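August, bench 2, 16:10

Condiment put-away, continued. Question from Edit is still whether the arm can clear a table at the Vandlow standard, i.e. no human reset between items. Not yet.

Ran the ketchup-bottle-shaped object against the pale backdrop with the wrist camera only. Side grasp, fingers either side of the red body, label toward the left finger.

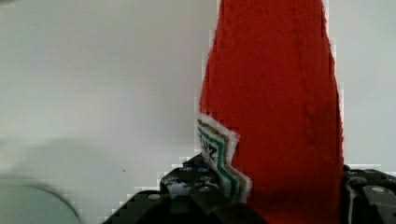

Force limit left at 32 (controller units). Compression on the wrist stream is bad along red/gray boundaries, so the edge estimate wanders. Dezső wants to raise the bitrate; I would fix exposure first and change one thing at a time.

Tally: 153 attempts, 23 aborts. Of the aborts, 4 were planner timeouts and should not count against the grasp. Rácz's script lumps them together. Needs splitting before Sachiko plots anything.

Inverted pose is the harder case. With a wide gap on the right finger and almost none on the left, closing symmetrically risks a push before a grip.
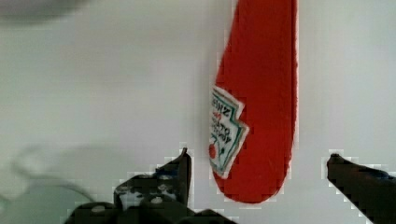
Proposed: center on the body width, then close. Label text is no use for pose at this range, keystone outline might be.

To do: rerun inverted set with centering on, log finger positions separately. Ask Piroska about softer pads.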